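FOR IMMEDIATE RELEASE

Bansal Launches Clesau Line of Low-Twist Cotton Yarns for Knitwear Makers

FLINDIVCOMBE, 9th January – Yarn spinner Bansal has opened orders for Clesau, a line of low-twist combed cotton yarns made for small and mid-size knitwear makers. The line covers four yarn weights and is sold undyed, bleached white, or in piece-dye grade. Production takes place at the company's Flindivcombe mill, where two spinning halls were refitted for the purpose.

Low-twist yarn has fewer turns per inch than standard knitting yarn. The fibers lie more open, so the finished fabric is softer and takes up water faster. The drawback is strength. Yarn with too little twist sheds fiber in use and breaks on the machine. Clesau yarns are spun from long-staple cotton and then plied in the opposite direction to the single strand, which balances the yarn and limits the tendency of plain knits to lean to one side after laundering.

Development began with a trial batch spun on 300 spindles. Samples from that batch were knitted into tubes, washed, tumble dried, and measured for length, width, and lean. Bansal tested 1,379 tubes before settling on the final twist settings. Tubes that leaned beyond the company's limit were traced back to the spindle, and most of the faults were found to come from uneven tension at the plying stage. New tension guides have since been fitted on all plying frames.

"Our customers knit socks, baby blankets, and light sweaters, and they kept asking for a softer hand without more returns for holes at the heel," said Jyoti Kaushik, head of product at Bansal. "The twist setting was the easy part. Tension at plying took most of the year."

The Flindivcombe mill employs 185 people. The refit added a humidity control system, which holds the spinning halls within a narrower band than before. Dry air makes low-twist cotton brittle and raises the number of end breaks per hour. Work on the system was completed in November, and both halls have been running Clesau yarn since then.

Clesau is supplied on cones, waxed or unwaxed. Waxed cones are recommended for flat-bed machines. Unwaxed cones are intended for hand knitting, for weaving, and for makers who scour fabric before dyeing. Each cone carries a lot number, and customers should not mix lots within a single garment. The minimum order is one carton per weight and finish. The mill has set aside 2,140 cones for first orders, which will ship in the order received.

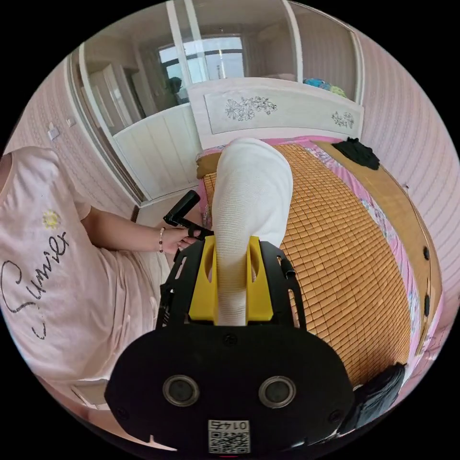 Care guidance for finished goods has been revised along with the launch. Fabric in Clesau yarn should be washed in warm water with like colors, turned inside out, and dried on low heat or flat. Chlorine bleach should be avoided on all finishes. Knitted fabric also stretches when its weight hangs from one point. A white knit gripped at its base and squeezed narrow, as shown, is under load across only a few stitches, and low-twist yarn is slower than standard yarn to return to shape after such handling. Goods should be supported along their length when wet and should not be pegged at a single point.

Shade cards and knitted swatches are available on request from the Flindivcombe sales office and from the company's Hadano office, which handles orders for Japan. Swatches are supplied in plain knit, one-by-one rib, and terry. Technical sheets list yarn count, twist, breaking strength, and shrinkage for each weight. A mercerized finish is under review, and no release date has been set.

About Bansal
Bansal spins and plies cotton yarn for the knitting and weaving trades. The company sells direct to makers and through yarn merchants.

Press contact
Jyoti Kaushik, Head of Product
Bansal, Flindivcombe

ENDS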